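Looking After the Bin Cell - My Part of the Project Report

My job this semester was keeping the picking cell healthy while Abdelghani El Idrissi wrote the code, and I got the better deal! I started with the hose and the cables, as they go everywhere the arm goes. Every Friday I jogged the joints slowly, one at a time, and watched for anything pulling tight or rubbing. In March I found a cable tie that had worn almost through (Selma Halilović, our lab supervisor, had warned me about those) and swapped it for a looser one.

The bin took me longer. If it shifts even a little, the taught positions are off, so it stays clamped at the rim and I check the clamps before each run of 100 picks. I also marked a cardboard sheet on the table with blue tape - cheap, quick, and easy to redo.

Next I want to write down the gripper cleaning steps, which so far only exist in my head and on 2 sticky notes. 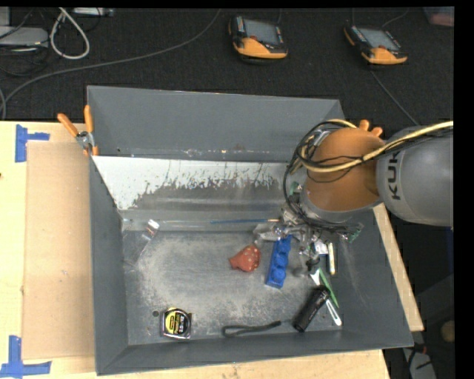
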